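Drivers' Corner > Money > Fuel Costs
Filed under: Saving at the Pump
Last updated: July

Fuel rewards and paying at the pump: your questions

I get a lot of mail about this stuff, so I've put my answers in one place. I drive 38 miles each way between Brestitz and Tretcombe, and I buy a lot of gas.

Is the cash price really cheaper than the card price?

At plenty of stations, yes! The big sign by the road often shows the cash price, and the card price is in small print underneath (or you only find it when you're standing there with your card out). At my usual place in Brestitz the gap is 13 cents a gallon. I keep a couple of twenties in the glove box for that station and use a card everywhere else.

Why did the pump put a huge hold on my debit card?

The station doesn't know how much you're going to buy, so it asks your bank to set money aside first. The real amount replaces it later, sometimes in an hour and sometimes in a couple of days. If your balance is tight, go inside and prepay a set amount. I learned this in Skakau with a nearly empty checking account and a very full cart of groceries.

Are the store apps worth it?

Some are. I use the Etim app, which takes a few cents off each gallon, and I have it set so it doesn't send me messages about hot dogs. Check two things before you sign up: whether the discount lasts past the first month, and whether it works on top of the cash price. Mine doesn't stack with cash, so I have to pick one.

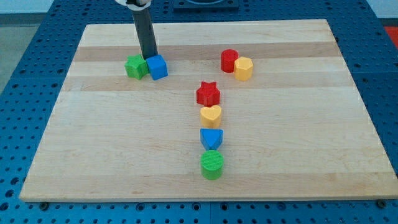
The other thing with apps is that points expire. I lost a whole winter's worth once and I'm still a little sore about it — go look at yours now if it's been a while.

Should I drive across town for cheaper gas?

Do the math first. If you save five cents a gallon on a 13-gallon fill, that's 65 cents. My car gets around 25 miles to the gallon, so a few extra miles eats up a good chunk of that. If the cheap station is on your way home anyway, great, stop there.

Do I need premium?

Look in your owner's manual. If it says "required," buy it. If it says "recommended," you can usually run regular and give up a bit of power. If it just says regular, save your money.

Is it better to fill up early in the morning?

People swear by this one, the idea being that cool gas is denser. The tanks are underground and the temperature down there hardly moves during the day, so I wouldn't set an alarm for it. I do fill up at 6 a.m. sometimes, but that's for the short line.

What if the pump charged me the wrong amount?

Keep the receipt and talk to the cashier before you leave. If they can't fix it, look for the inspection sticker on the pump. It normally tells you which office to call.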